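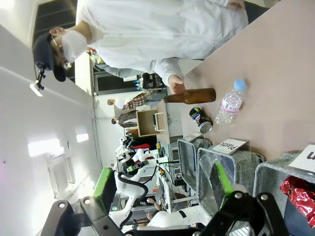
Bottles and cans at the sorting table.

Home | Diary | Notices | Contact

June 25, 2023
By Eugénie Rolland, Office of Residential Services, Nason House

The office spent most of today on the new recycling rules for the east wing, which take effect with the next lease term. The hauler, Gandley, will no longer accept mixed bags. Residents will be asked to separate bottles, plastic and cans before anything goes downstairs.

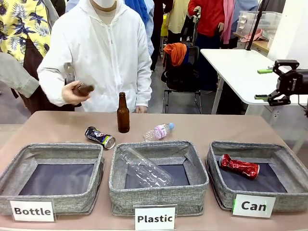
Brown glass and plastic, still to be sorted.

Colton Dufour presented the notice in draft. It ran to 2 pages and was sent back for shortening. The question of caps was left open — Gandley's letter is unclear, and a call will be placed in the morning. The storeroom key was again missing from its hook.

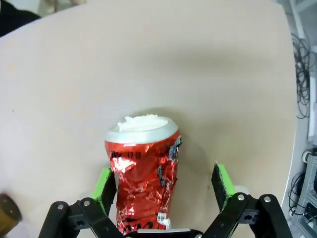
Keegan Ruawai wrote in the afternoon that the cupboards on the fourth floor are too narrow for three bins, and that residents there should be allowed to carry their cans down loose. The point is fair. It has been added to the file, and the cupboards will be measured before the notice is printed.

Order 2461 for replacement lids remains unpaid. The collection hour was also discussed, and 10 in the morning was preferred to the earlier time,
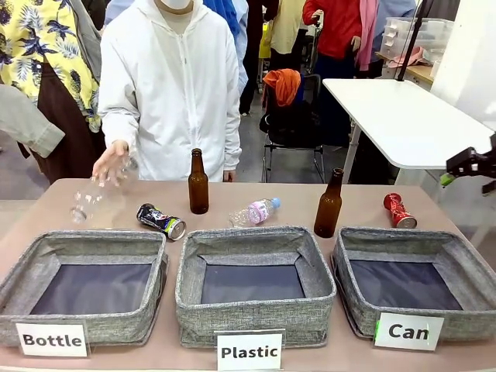

subject to the agreement of the Thibodeau Street entrance, where deliveries are heavy. Katia Leone will ask. Rain until supper; the gutter over the mail room is leaking again.

We use cookies to improve your visit. Accept | Settings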